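Sanne Koster
Thread on water hardness and detergent dosing. I service laundry equipment for a living and most of the residue complaints I get are dosing problems. Numbers below are from my own log.

1/ Hardness is the amount of dissolved calcium and magnesium in the water. Surfactants bind to those ions before they get anywhere near the dirt. Hard water needs more detergent for the same load. The dosing table on the box has separate columns for this and almost everyone reads the wrong one.

2/ Your utility publishes the figure. Look for "total hardness" in the annual report, given as mg/L of calcium carbonate. Test strips will do if you have a private well. Read the strip at the time printed on the packet. It keeps changing color after that.

3/ My building in Zitby was at 300 mg/L in May. That is very hard. The next town over draws from a reservoir and sits at 50. Same detergent, same model of washer, very different dose.

4/ Overdosing in soft water: foam cushions the load, the drum has less mechanical action, and many machines add a rinse when they detect suds. Longer cycle, more water, worse wash.

5/ Underdosing in hard water: gray whites, stiff towels, scale on the heating element. Scale builds slowly. You see it on the electric bill before you see it anywhere else.

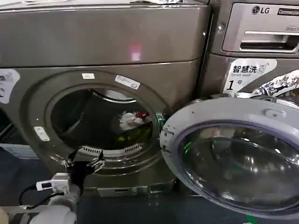

6/ Load size matters as well. The table assumes a full drum. For a half load I cut the dose by a third. Cutting it by half leaves too little to deal with the hardness, which depends on the volume of water and not on the number of shirts.

7/ Powder vs liquid. Powder usually carries a builder (zeolite, sometimes citrate) that ties up calcium. Most liquids carry less of it. At 300 mg/L I use powder for whites and towels. Liquid is fine for darks at 30 C.

8/ Pods are a fixed dose. You can't adjust for hardness or load, so I don't use them in either town.

9/ Separate softener additives: I tried the Fumard tablets for 2 months. They work. They also cost more per wash than using the correct column on the powder box.

10/ Whole-house ion exchange is a different calculation. Van Hecke quoted me 2965 installed, salt not included. For laundry alone I can't make that pay back. If you also have a boiler and a dishwasher, run your own numbers.

11/ If you do install one, go back to the soft water column the same day. Every sudsing call I've had from a house with a new softener was the old dose going into new water.

12/ Units. German degrees x 17.8 = mg/L. French degrees x 10 = mg/L. US grains per gallon x 17.1 = mg/L. Lurnomov strips print German degrees only, so convert before comparing with your utility report.

13/ Replies are open for hardness figures. Include the unit, please. "12" means nothing to me without it.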